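Humero Community Help
Print this page | E-mail this page
Posted in February by Yaroslav Horobets

Render time doubles when background is set to a flat colour

I use Plodach to produce still pictures for a parts catalogue. With the default sky behind the object, a still takes 5 minutes at 300 samples. If I replace the sky with a plain dark grey, the same still takes 11 minutes. I expected the reverse, as there is less to work out. Lights, materials and output size are the same in both files. I have cleared the cache and restarted — no change. Is there a setting I have missed?

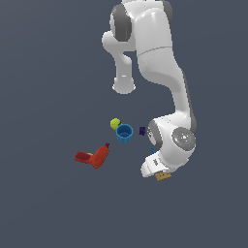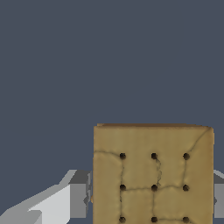

Reading time: 3 minutes

Cherry Mae Saludo
Check the noise limit first. Plodach stops early on any tile that falls below the limit, but the limit is measured against the brightness of the whole picture. A dark background lowers the average, so the limit becomes stricter and the tiles run to the full sample count. The sky was bright enough to hide this.

Set "Noise limit" to Fixed instead of Relative. Then render the background as a separate layer with one sample and join the two afterwards. Glossy white parts will still be slow at the edges. Lower the bounce count to 3 and compare before going further.

If you need the light from the sky but not its colour, leave it switched on and untick "Visible to camera". The reflections stay as they were.

Rantala
Same here on the old version. Updated and it went away, didn't look into why.

Yaroslav Horobets
Fixed limit brought it back to 5 minutes. I have not tried the separate layer yet. The catalogue files go to Arnance on Thursday, so I will leave the bounce count alone until then.

This site uses cookies to remember your settings. Accept | Manage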